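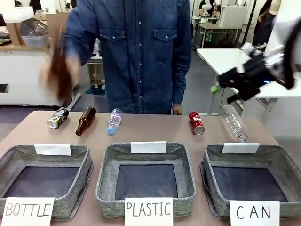 Figure 3. Laying out the row before a sorting trial. Baskets are labeled BOTTLE, PLASTIC and CAN.

3.2 Setting up the sorting trial

The Groren planner is scored on whether each item ends up in the basket that matches its label. Set the table the same way for every trial so that results from Drarent and Urrutia can be compared.

1. Put the three felt baskets along the front of the table. Start with all of them empty.
2. Tape one handwritten label at the front edge under each basket. Use black capitals on white paper. Clip a blank card to the back rim.
3. Lay the items on their sides in a row near the back edge. Mix the types. Two cans should not be next to each other.
4. Vary the angle of the bottles from trial to trial. Dented or crumpled cans are fine and should be used.
5. Step back from the table and take both hands out of the work area.
6. In Flirnel, select Sort by Label, enter the trial number and press Start.
7. When the arm returns to its rest position, record the basket for every item. Score a dropped item as a miss, even if the arm picks it up later.

A full set is 33 trials. Change the order of the labels after each set, then repeat from step 1.

Note: "Bottle" means glass in this test. Plastic bottles go in PLASTIC with or without a paper label or cap. Earlier sets that scored them under BOTTLE must be rescored before they are merged.

Caution: Pause the arm in Flirnel before placing or moving items. The gripper can rest close to the end of the row, and it may move without a sound when a trial is resumed.

Caution: Check glass for chips before use. If a bottle breaks, press the stop button, clear the table and discard the trial.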